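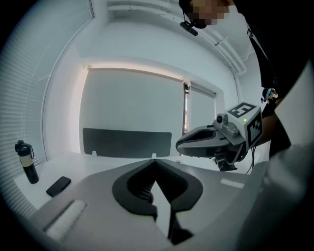
I finally cleared my desk, and I'm so happy with it that I've found excuses to sit there all evening!

It began with a pen. I wanted one that worked, and I went through six before I gave up and tipped the whole cup out. Then the top drawer went the same way, and the one under that, and by lunch the floor was covered in birthday cards, dead batteries and a phone charger for a phone I gave away in June. (Shalini, if you're reading, I found your library card. Sorry!)

My only plan was a timer set for 30 minutes, one pile at a time, then tea. Umesh swears by doing it all in one go, but I get sentimental over old notebooks and need the breaks. I kept 2 of them, the one with my grandmother's dal recipe and the one from my first job, and the rest went out with the paper recycling.

The best part has been the white desk itself. I'd forgotten how bright it is! I wiped it down with warm water and a drop of dish soap, then went over the ink spots with baking soda on a damp cloth - slow work, but I had the radio on and was singing by the end.

Next up is the cable drawer. I've bought a packet of those little fabric ties, and Mareike has promised to come over and help me work out which cord belongs to what. If you have a good way to label them, please leave it in the comments!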